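Wallura Opens Its Notes on Looking After a Two-Arm Tabletop Cell

Ploltham, 14 Nov 2020 – Wallura is pleased to share the setup and care routine for its Momeo cell, the curtained bench where a pair of arms spend their days among toy kitchen pieces. Many kind readers have written to us since March to ask how we keep it going, and we are glad to answer at last.
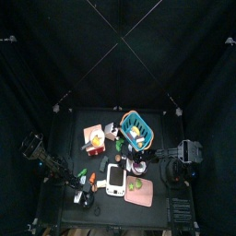
The Momeo cell at Ploltham, with both arms over the table.

Each session begins with the clamps and the base bolts, which are checked by hand before power goes on. The grippers are then opened and closed 4 times, slowly, while someone listens for grit. After 200 hours of running we take the fingers off, clean them and refit them with fresh screws – a fussy little job, but one we have grown fond of. Cables get a gentle tug at every joint, and the wrist camera is wiped with a dry cloth and lined up again. 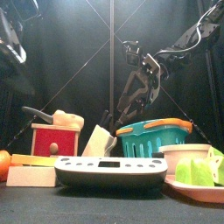

About Wallura

Wallura builds and services small robot cells with its longtime partner, Metwally. The full routine is free on request from our Ploltham office.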